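Rok Dimitriou
October 17, 2026

1/ Notes on measuring household water use from a plain utility meter. No smart device, only a notebook and the dial. Same method I used in April.

2/ Read the meter at the same hour each day. My readings drifted by an hour or two in the first week and the daily figures were useless for comparison.

3/ Write down every digit, including the ones the utility ignores on the bill. Brumthorpe bills in whole units, so a slow leak can sit below the billing step for months.
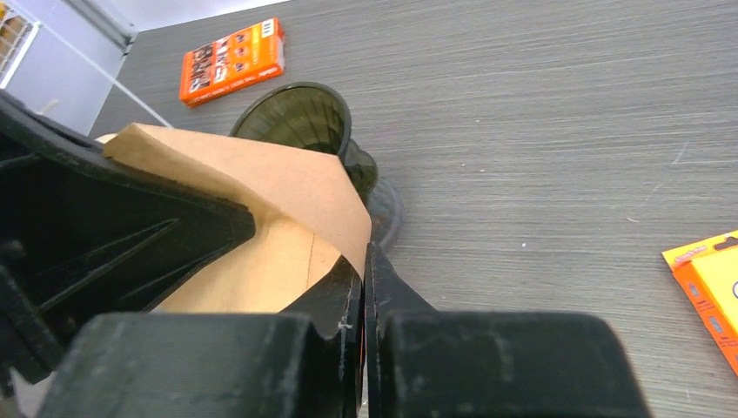
4/ Leak test: close every tap, stop the washing machine, wait 10 minutes, read again. Any movement on the smallest dial means flow. Then close the toilet valve and repeat.

5/ Monthly totals in gallons, same two people in the house: 2,962 before any changes, 2,589 after a new toilet flapper, 2,248 after I put the garden line on a timer.

6/ The flapper cost less than lunch. The timer is a Dason, basic model, one dial. It loses a few minutes a week and I reset it when I read the meter.

7/ Not tested: shower heads. I want a full winter of readings first, with the garden line off.

8/ If your meter box floods, bail it before reading. Mine on Pelupessy Road fills after heavy rain and the glass fogs.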